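Writing down the rules for our two-arm bench (finally!)

Posted in Robots, Workshop notes

I have been promising this post since November, and three people have now asked me for it, so let's go. This is the one about rules. I know, I know. But I love this stuff, and I think if you run two arms at one table you will too by the end of the first month, mostly because you'll have had a morning where everything stopped and you couldn't say why.

Some background for new readers. I work on small tabletop handling jobs with a pair of arms: cups, lids, straws, boxes, the kind of thing a person does in a second without looking. The project is called Dollport. There are five of us who can start a run, and until last fall each of us had our own way of doing it. Mine was in my head. Sena's was on the back of an envelope. Edem had an actual checklist, and it was very good, and none of us had ever read it.

So we sat down with Edem's checklist, a pot of coffee and the risk assessment for the bench, and wrote a house standard. It's four pages. It doesn't replace the real standards, and if you're setting up a collaborative bench you should get hold of ISO 10218 and ISO/TS 15066 and read them with a pencil. They are drier than toast, but they make you think about contact, speed and where a hand could get trapped, and you won't get that from a blog. Ours sits underneath, and it deals with the daily habits.

One bench, one owner

Every session has one named person who owns the bench. Their name goes on the whiteboard by the door before power goes on. Anybody can stop the arms at any time, for any reason, and doesn't have to explain until afterward. Only the owner can start them again.

This sounds stiff when you write it down, and it felt stiff for the first few days. Then Adom hit the stop because he thought he'd heard something rubbing, Akosua restarted from the other side of the room because she thought he'd leaned on it by accident, and Adom's hand was on its way in to check. Nothing touched him. But it scared both of them, and the rule has been popular ever since!

If the owner goes to lunch, the bench is down until they're back or until the name on the board changes. You have to say it out loud too: "I've got the bench." We borrowed that from people who fly small planes, and it works just as well with robots.

The walkaround

Before the first motion of the day, the owner walks around the whole bench. I used to do mine from the chair, which is cheating, and I missed a cable that way once.

Check the stop buttons by pressing them. All of them, every day, including the one you don't like reaching for.

Follow each cable from the gripper back to the wrist with your eyes, then have the arm turn its wrist slowly to both ends of the planned travel and look again. You want enough loop for the turn and no more. A loop that is too big will find something to hook on.

Check that the fingertips are tight. Use the key, don't just wiggle them.

Clear the table of everything that isn't in the task. Pens, mugs, the other key, your phone. (Mawuli's phone has been to the far end of the table and back. It survived.)

Look at the joint speed limits on the screen and read them aloud. They get changed for a test and left that way more often than I would like to admit.

Signals mean one thing

I feel strongly about this one. Any light on an arm has to mean the same thing to every person in the room, and the meaning has to be posted where you can read it without touching a keyboard. We had a stretch where one of us was using a color to mean "program loaded" and another was reading it as "safe to reach in." Those are wildly different ideas!

So we wrote a card. It lists each color, what state the controller is in, and what a person may do. And the rule under it, in bigger letters, says that no light gives you permission to put your hand in. Permission comes from the owner. The light just tells you what the controller thinks is going on, and a controller doesn't know about your sleeve.

Two arms, one space

Most of what I had read before starting this was written with a single arm in mind, and two is its own animal. Each arm can be perfectly well behaved and the pair can still get into trouble, typically in the middle, over the part, where both of them want to be.

Our standard splits the table into three zones: left, right and shared. An arm may move freely in its own side. To enter the shared zone it has to ask for it in software, and the other arm has to be either out or standing still. Standing still counts only if the controller is holding it there and the program knows it. An arm that just hasn't been told to do anything yet doesn't count, and we had a long and cheerful argument about that before Sena drew it on the board and everybody went quiet.

When both arms really must work in the shared zone together, one leads and one follows. The leader's path gets planned first. The follower keeps its distance from the leader's fingers, wrist and cabling - people always forget the cabling - and runs slower than it could. We gave up some cycle time for this and I don't miss it.

Light parts need their own rules

It is tempting to relax when the part weighs nothing. A paper cup and a straw can't hurt anyone, right? But the gripper closing on the straw is the same gripper, with the same motor behind it, and the pinch point is the same. So our force settings go by what a finger could stand first, and by what the part needs second. With light parts the two usually point the same way, happily.

The other thing with light parts is that they let you down silently. A heavy block that slips makes a noise. A cup slides over and the arm carries on with its plan as if all was well. For every task with a light part we now write down what "gone wrong" looks like, and what the arms should do when they see it. Nearly always the answer is to stop, hold, and wait for the owner. I was against holding at first (I wanted them to open and back off) but opening near a tall light thing tends to make a bigger mess, and a held straw at least stays where you can see it.
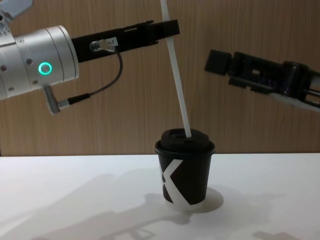
Should the arm that has nothing in its gripper be allowed to run faster than the one that's holding something?

Keep them at the same limit whenever both are near the shared zone. An empty gripper has the same edges and the same moving mass behind it as it had before, give or take the part, and people pay less attention to it. Out in its own side of the table, with no one near, you can let it go quicker if your risk assessment covers that speed.

Mawuli brought that one up and it ended up as its own line on page three.

Change one thing, write it down

We keep a log, on paper, on a clipboard hung from the bench leg. Any change to a speed, a force, a zone edge, a fingertip or a tool offset gets a line with the old value, the new value and your initials. If you change two things, that's two lines and two test runs. We started at line one in November and there were 26 lines by the time I wrote this, and I have gone back to it far more than I expected. Last week it saved me most of an afternoon when the left side kept coming in a hair low and line 19 was, well, me.

New fingertips get a dry run with no part on the table, at reduced speed, with the owner's hand by the stop. So do new cables. So does a program that "only changed one number."

Things we still disagree on

Whether a second person has to be in the room. Edem says always. I say always for new programs and anything in the shared zone, and otherwise it's fine for someone to be within shouting distance. For now the page says what Edem says, and I'm following it.

How long a bench may sit powered and idle before you have to do the walkaround again. We have a number in the draft and none of us likes it.

Whether visitors can stand at the table during a run. Akosua has laid tape on the floor and so far everyone has respected the tape, including my mother.

If you have a house standard of your own, I'd love to read it, especially if you run more than one arm and have found a better way to handle the shared zone. A few of you asked if you could copy ours. Please do! Change the names, do your own risk assessment, and throw out whatever doesn't fit your bench. I'll put up the signal card next, once Sena has finished fixing my spelling on it.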